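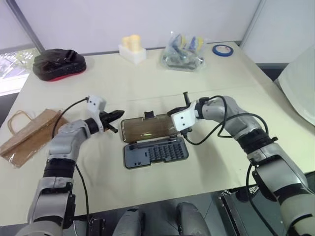
Figure 2. Open case with a hinged lid and a slotted tray.

4.2 Why small parts go missing

Shared tool collections are a wonderful place to study how people put things back. Over the lending season at the Vasley tool library we logged 213 loans of multi-piece sets, and the pattern that came out of them delighted us. Sets stored in pouches or bags came home incomplete far more often than sets stored in trays. A case like the one in Figure 2, with a grid of small slots and tight rows of pieces, gives the borrower a quick visual check – a gap in a row is hard to miss. The window in the lid may help as well, though our data cannot separate its effect from that of the slots.

We had expected price to matter more. At the Trevaskis branch, where costlier sets carry a deposit, losses were barely lower than at Vasley once storage type was taken into account. Borrowers at both sites told us, often with real feeling, that they hate returning a set with a hole in it!

The exception was sets with more than six loose accessories outside the tray. These lost pieces at nearly the rate of pouch sets, even when the tray itself came back full. Section 5 takes up this result and compares it with the Rakura survey, which used a longer loan period.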